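About Stavotura

Hi, I'm Olga Llorente, and I make beds for a living. Well, I make the things that go on beds, and then I make the beds too, over and over, to see if the things are any good. If you've landed here you've probably lost a fight with a fitted sheet recently, or you're furnishing a guest house, or you typed our name wrong and got lucky on the third try. Welcome, whichever it was!

Stavotura is a small bedding workshop and a small bedmaking school under one roof. We sew plain sheets, pillowcases and mattress covers, and we teach people how to put them on quickly without wrecking their backs. The name is my grandmother's. She ran a boarding house called Stavotura when I was a kid, and I spent most of my summers there stripping beds for pocket money and complaining about it. She had very firm ideas about corners. I thought they were silly at the time and now I teach them to strangers, so she'd be pleased (and unbearable about it, too).

How it started

I worked in hotel housekeeping for years before this, first on the floors and then running the linen room. Anyone who has worked in a linen room knows the problem. You order one size, the mattresses get replaced with deeper ones, and suddenly every sheet in the building is three inches short on one side. You tug it over to the left and the right pops out. You tug it right and there goes the left. I once spent an entire August re-cutting and hemming sheets on a borrowed sewing machine in a supply closet, and somewhere in that closet I decided I'd rather be doing it with my own name on the label.

Armelle Leblanc joined me the year after. We'd met on a night shift. She's the one who really sews - I can do a straight hem and that's where my talent ends. Armelle drew our first pattern on the back of a roll of wallpaper, and we still have it, taped up next to the cutting table with coffee on it. We called that first sheet the Tonum, and it's still the one we sell most. It's a flat sheet with a lot of extra length on all sides. No elastic, no clever pockets. You just have enough cloth to work with, and that solves more problems than you'd think.

Our first batch was 40 sheets. I drove them around to guest houses in the back of my car and left them with people to try for a month, and then I went back and asked what was wrong with them. Plenty was! The hem puckered in the wash, the top and the bottom looked the same in bad light, and one owner told me the cloth was so slippery it slid off the bed by itself. We fixed the hem, put a colored thread at the foot end, and changed the cloth. That's still more or less how we do everything.

What goes on in the practice room

Upstairs from the workshop we have the practice room, and this is where I'm happiest. It's for trying out new sheets and for teaching, and the beds in there get made and stripped all day long. We're not precious about it. A sheet spends a lot of its life halfway on, with one side hanging down and a bit of mattress still showing on the other, and that's the stage we care about most.

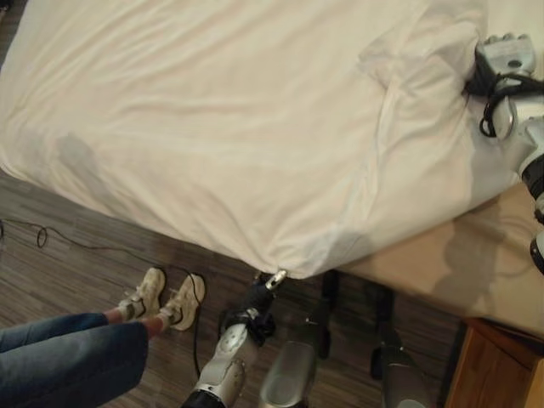

Most of what goes wrong with a bed goes wrong right then, before anybody has tucked anything. People start smoothing too soon. They get one corner lovely and flat and then find they've used up all the cloth on that side. So the first thing I teach is to leave the wrinkles alone! Get the sheet centered, check that you have something to hold on every side, and only then start pulling it smooth. Work from the far corner back toward yourself if you can. And go down at the knees, please, I'm begging you.

After that we do corners, which takes up most of a morning. I teach the folded kind, the way my grandmother did them: tuck the foot end, lift the side of the sheet up onto the mattress so it makes a slope, tuck what's hanging, drop the side back down and tuck that too. It sounds like a lot when you read it. Your hands get it after five or six tries, and then they just know it.

We also fold. Oh, do we fold. There's a whole afternoon on fitted sheets, and yes, there's a way to do it that ends in a rectangle.

Who comes to us

All sorts. We get guest house owners, new housekeeping staff, people looking after a parent at home, and quite a few teenagers about to move out whose families signed them up (they're usually the fastest by lunchtime). We've had 1,313 people through the beginner class so far. Armelle keeps the list in a paper notebook and won't let me put it on a computer.

Groups are small and everyone gets a bed to work on. Wear something you can bend in, and bring your own sheet from home if it's giving you trouble. I love a difficult sheet.

The workshop

Downstairs is Armelle's kingdom. We cut and sew to order, mostly white and cream, and we'll do odd sizes - boat bunks, antique frames, that strange bed in the attic room that no store has a sheet for. Send us the length, the width and the depth of the mattress. The depth is the one everybody forgets, so measure it twice.

We have two other lines besides the Tonum. The Masura is our heavier sheet, nice in winter and a bit of a workout to lift. The Hayashi is a mattress cover with a wide skirt, and it washes well and doesn't rustle. We supply 153 guest houses and small inns with one or another of these, and last year we sewed a little mountain of 2,000 pillowcases on top of that, which I ironed far too many of.

If something we made comes apart at the seam, mail it back and Armelle will mend it. If it's just been slept in for years and worn thin, cut it up for dust cloths and write to us for another.

Come and say hello

You can drop in to feel the cloth whenever the door's open, and if you hear thumping overhead, that's a class. For class places or a custom size, use the form on the contact page. I answer those myself, usually in the evening with the dryer going.

Olga

Page last updated May 31, 2023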